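Planmont Technical College
Student Project Report: Demonstration Visit to the Ruvidholm Robotics Workshop
Submitted 18 June 2021

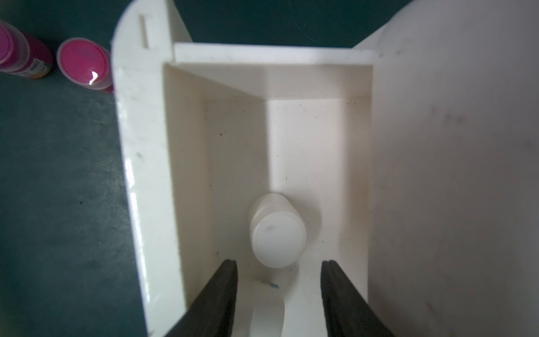
Figure 1. Wrist camera view of the white fixture, with the two gripper fingers reaching toward the small cylindrical part.

1. Purpose of the visit

The visit formed part of the second-year module on automated handling. Students were asked to observe one handling task from start to finish, record the results, and compare them with the plan written in December. The host site was the Ruvidholm workshop, where the Lachance teaching cell is kept.

2. The demonstration

The task shown to the group was the handling of a small part inside a deep, box-shaped fixture. The operator first guided the arm by hand and then ran the stored program. Students followed the work on a monitor connected to the wrist camera. As Figure 1 shows, the walls of the fixture stand close to the working area, and the fingers must enter the cavity at a suitable angle. Part of the near field is blurred at this distance, a point the group raised during the discussion.

The session consisted of 100 attempts. An attempt was recorded as failed if the part was dropped, if a finger touched the wall, or if the operator pressed the stop button. The group recorded 7 failed attempts. All of them were entered in the Hallov log sheet with the time and the joint positions.

3. Observations

Most of the failed attempts took place after the fixture had been moved and put back. The program used fixed positions and made no correction from the camera image. The operator explained that the fixture is normally clamped, and that the clamps had been left off so that students could see the effect of a small shift.

Small specks can be seen on the inner walls of the fixture. The group did not test whether they had any effect on the grip.

4. Work remaining

The visit lasted 135 minutes, including the safety briefing. There was no time to repeat the task at a lower speed. The group has requested a second session with the fixture clamped and the same log sheet in use. The completed log is attached as Appendix A.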